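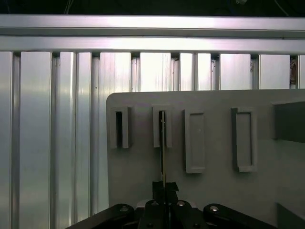

When a computer becomes slow, most people I know say the same thing: it is finished, I will buy another. I want to argue against this habit, and I want to do it without pretending to be an engineer. I am a bookkeeper. Until two years ago I had never taken the side panel from a computer.

The person who changed my mind is Samer Farah, who repairs machines on a street behind the Twal bakery. I brought him our office computer and asked what he would pay me for it. He laid it on its side, opened it, and told me to look before I sell. I looked. I had expected something closed and secret, and I found something closer to a well-kept kitchen drawer. 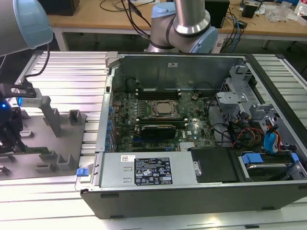

A desktop tower with the side panel removed. The drive clips and the latch on the power supply are blue.

I ask the reader to notice the blue. Somebody at the factory decided that the parts a person may want to touch should have a color. For me this is a kind of politeness. It says that the owner is allowed to come inside. A blue clip holds the hard drive, and you do not need a diploma to understand a clip.

Compare it with the thin laptops my colleague Lina Haddadin must buy for her students. They are beautiful, I do not deny it. But when the memory is too small in those models, it stays too small, as it is fixed to the board forever. The student pays again for a screen and a keyboard which had nothing wrong.
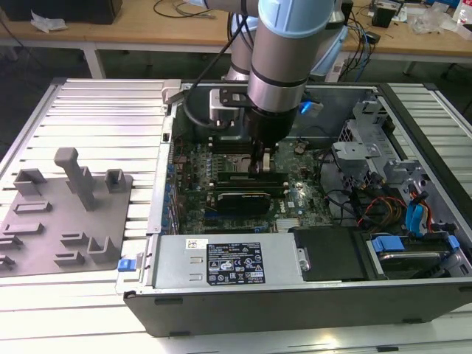
OPINION - HOME AND WORK

Memory is the best argument I have. In a tower like this it sits in a row of slots, and a module can be taken out and another put in its place. Our office machine got two new modules, and it served us three more years in my plan, of which two have already passed. Samer charged me less than a dinner for four.

My friend Imad Akl disagrees with me. He says that a big case under the desk is ugly, that it eats electricity, and that his time also has a price. I accept the point about the electricity. On the ugliness I can only say that a desk has an underside, and the case lives there. About time I am less sure. He spent a whole Sunday moving his files to his new computer, and on Monday he still could not find his invoices.

I do not ask that everyone repairs. I ask that before you carry the old tower to the street, you switch it off, pull the plug, and open it once. Then take it to somebody like Samer and ask him what it needs.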